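The strange kitchen is a good teacher
Opinion, by Geert Vanhove 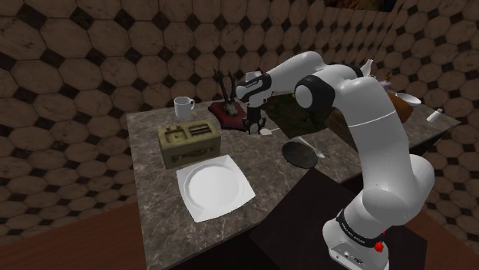 Why I changed my mind about random clutter

For a long time I was against scenes of this kind. When a colleague showed me a simulated counter with a pair of antlers or horns on a red plaque, next to a white mug and a plate, I said that no person keeps such a thing where they cook. I thought that a robot should learn in kitchens which look like kitchens. I wrote this opinion in a review two years ago, and I was quite severe. Now I think that I was wrong, at least for the larger part, and I want to explain how it came.

Our group in Murnatcombe trains grasping policies in simulation and tests them afterwards on a real arm. The method has two stages. In the first, the policy learns from rendered scenes in which the objects, the wall tiles, the floor and the surface of the counter are drawn by chance from a large library. In the second, we correct it with a small number of real demonstrations. The discussion in the group was always about the first stage. Should the library be cleaned, so that only kitchen objects remain, or should everything stay in?

Ignacio Villanueva wanted to keep everything. I wanted to clean. We decided to train both versions with the same budget, which for us means 300 rendered scenes for each, seen many times under different light. Then we tested both on 35 real objects that neither policy had met before. Nhyira Ansah chose these objects and did not show them to us before the test, which I found a little theatrical but correct.

What the result says, and what it does not say

The policy from the mixed library was better. The difference was not large for mugs and bowls, where both versions did well. It was large for objects with a difficult outline: a colander with feet, a bent whisk, a cheap plastic toy. The policy trained on clean kitchens closed its gripper too early on these, or it chose a place to hold that a child would not choose.

My explanation is simple, and perhaps too simple. A kitchen spoon teaches the robot about spoons. Antlers on a plaque teach it that a thing can be flat and wide at the bottom and thin and branching at the top, and that the space between the branches is empty. A policy which has seen only plates, cups and bottles has a poor idea of what shapes are possible in the world.

I must add some caution. It is one laboratory, one type of arm and one gripper. Hollis Ambrose, who read an early version of this text, reminded me that our clean library was also smaller than the mixed one, so a part of the effect may come from quantity and has little to do with strangeness. He is right. We have started a new comparison with libraries of equal size, and I expect the numbers in July. If they go against me, I will write again.

Where I still disagree with my colleagues

There is a tendency now to say that realism has no value at all, and that we can throw any mesh onto any table. I do not accept this. The objects may be strange, but the contact must be right. In our first library, which carried the name Bidar, many objects had collision shapes much fatter than what the renderer showed. The policy learned to stop before it touched the thing. On the real arm it closed on air, again and again, and we lost most of a spring with looking for the error in the camera calibration. The later library, Mahmoud, has fewer objects and better shapes, and I prefer it every day of the week.

Size is also a matter where I am strict. It does not disturb me if a sink the size of a loaf stands on the counter, as long as its mass fits to its size. A small block with the weight of a real sink teaches something false, and the false lesson stays in the policy for a long time.

The last point concerns how we report. Too many papers in our field give one success rate and one nice rendered kitchen. I would ask authors to publish the list of objects, the source of the meshes and the way the collision shapes were made. It costs one page in the appendix. When I review a paper without this page I will ask for it, and I hope that others will ask me for mine, which for the 300 mixed scenes is still not in a good order.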